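Subject: Re: [shared-equipment] Budget round for the handheld grippers
From: Aleksi Laaksonen
Date: April 22, 2022
To: shared-equipment list

Iida Halonen wrote:

> Hello all,
>
> I am putting together the equipment request for Kimstead and I need
> figures from each site before it goes up. Three things I would like
> answered on the list so that everyone sees the same replies:
>
> 1. How many handheld grippers does each site want for next year, and
> are these replacements or additions?
> 2. Do we go on buying finger pads ready made from Watkins, or do we
> make our own?
> 3. Does anyone still want the second arm that was in last year's plan?
> It was put off once and I would like to either fund it or drop it.
>
> Eliseo has already told me that Skestville wants more tables. Please
> don't add furniture to this request, it comes out of a different pot.
>
> Iida H.

Iida,

Answers from Trultisura below, in your order. I have talked them over with Eetu and Iida Toivonen, so you can take them as coming from all three of us.

1. Grippers

We have 19 handheld units on the books. We would like two more, both additions. I know the first draft of the plan had us replacing the whole set, and I would argue against that. The bodies are fine. The fingers, the linkages and the triggers have held up well, and when a unit has come back to the bench it has nearly always been for pads or for a cable. Replacing a full unit to get a fresh pair of pads is a poor use of the money.

The two extra units are for cover. At the moment, if a unit goes to the bench on a Monday, whoever was using it shares with somebody else until it comes back, and we lose a good part of the day's recording. With two spares on the shelf we can swap and carry on.

If the budget only stretches to one, we will take one. If it stretches to none, please put the money into pads and cables before anything else on our list.

2. Pads

This is the part I would like people to read properly.

We used 46 pairs of pads between last August and the end of March. Kimstead used 43 over the same months, going by the stock sheet, and Skestville has not filled its column in. (Eliseo, could you? Even a guess from the empty boxes would help.) Last year's budget treated pads as a small item under sundries, and both sites ran over it. I think they should have their own line this time.

On buying or making, there are points on both sides. The Watkins pads arrive ready to fit and the holes always line up. The trouble is the delivery time. We have waited long enough on two orders that people went back to pads they had already taken off. Making our own means cutting the facing material and bonding it to a printed block, which Eetu has done in small batches. His fit well after the first few. They do take up his time, and that time doesn't appear anywhere in the costs, so I don't want anybody reading the material price and thinking that is the whole of it.

My suggestion is to buy from Watkins as the normal supply, in two orders a year instead of whenever somebody notices the box is low, and to keep enough facing material at Trultisura for Eetu to fill a gap. That means more stock sitting on shelves at each site. It is a small box, so I can't see space being a problem.

There is also the question of when a pad counts as worn out. At present it is left to the person holding the gripper, and people differ a lot. Some change them at the first bit of fluff. Others carry on until the thing drops a spoon. We can't plan the numbers properly while that is the case.
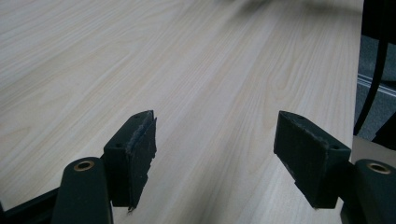

I would say fraying along the top edge is acceptable as long as the inner face is still whole and the pad sits square on its screws. Once the facing lifts from the block, or there is a bare patch where the object is held, it should come off. Iida Toivonen thinks I am being too mean with them and would change at the fraying stage, on the grounds that loose fibres end up on the objects. She has a point for anything sticky or for food items. For blocks, cutlery and boxes I don't think it matters. If we follow her rule, then the order needs to be bigger, so please could each site say which one they prefer before you fix the number.

Whatever we settle on, please write the date on the bag when a new pair is opened. It takes a moment and next year we would have real figures for how long they last.

3. The second arm

Drop it, from our side. The case for it last year was that we would be running trained policies at two sites by now, and we are not. The one arm at Kimstead has free days most weeks, and we have never had to wait for it. If Skestville feels differently I am happy to hear why, but I would want to see it booked solid first.

I would sooner see part of that money go on the following, in this order:

- the two extra handheld units
- a pads line, as above
- spare cables, one for each unit in use
- a second charging shelf for Trultisura

The charging shelf may count as furniture under your rule. If it does, leave it off and I will ask for it through the other route.

One question back to you. Does the request have to be spent by the end of the year, or can the second pad order fall after it? That makes a difference to whether two orders a year works at all. If everything must be invoiced inside the year, we would need to place both early and ask Watkins to hold the second delivery – they may or may not agree to that, and I haven't asked them.

I can fill in the form for our site on Monday if you send me the current version. The one on the shared drive still has last year's headings.

Regards,
Aleksi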